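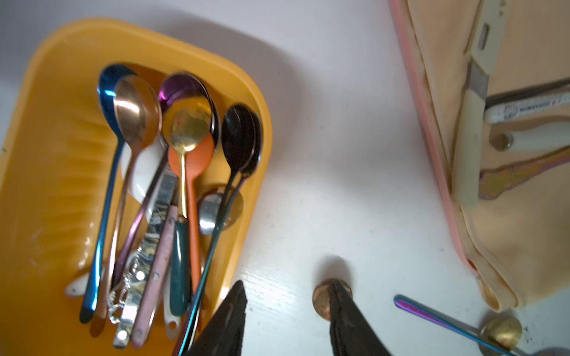 Cutlery tray, bench side.

Home | Notebook | Projects | Archive | Contact

21st October
Posted by Simanjuntak

Back on the Flasavbridge protest archive. Read through the July clips again, the march over the bridge and the two hours after the police line moved up. The folder has 865 clips. Of these, 370 have a usable time stamp and the rest will need matching by sound or by shadow.

Clock drift is worse than I wrote last week. The Laresine street clips run 20 seconds ahead of the radio log. Shifted that whole batch and the sirens now line up at both ends of the street. Left the originals alone, the shifted copies are in the folder marked B.

The crowd estimate for Stuvska square is still open. The union flyer and the city statement don't agree, and neither says what time it refers to. I tried a grid count on one rooftop still and gave up at the tree line. Will try again on the later still, where the banners are down.

Faces: blur ran on the first 100 clips. It missed people in helmets and anyone side-on. Do not share that batch outside the group until it has been redone by hand.

To do:
- rerun blur with the lower threshold
- ask for the full radio log, ours stops before the square was cleared
- fix the street names on the map, two are swapped
- second backup drive is nearly full

We use cookies to remember your settings. Accept | Manage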